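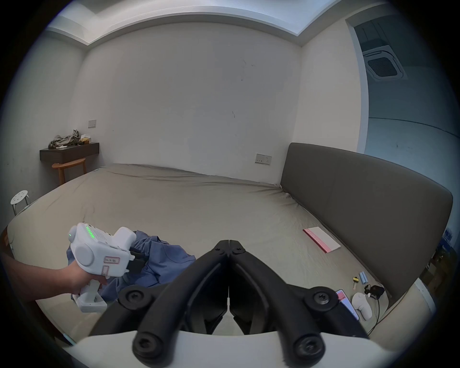
Why do you yawn when you see someone else yawn?

I bet you're about to yawn just reading this – I've done it 4 times while writing! Yawning is catching, a bit like giggling. Scientists have ideas about why, but they're still working it out. One idea is that copying each other helps us feel like part of a group. Another is that a big gulp of air helps cool down your brain.

Dogs sometimes catch yawns from people too. Babies yawn before they're even born, but most kids don't start catching yawns until they're 4 or older.

Want to test it? Yawn at dinner tonight, wait 10 seconds, and see who goes next. My record is 8 people (big family!).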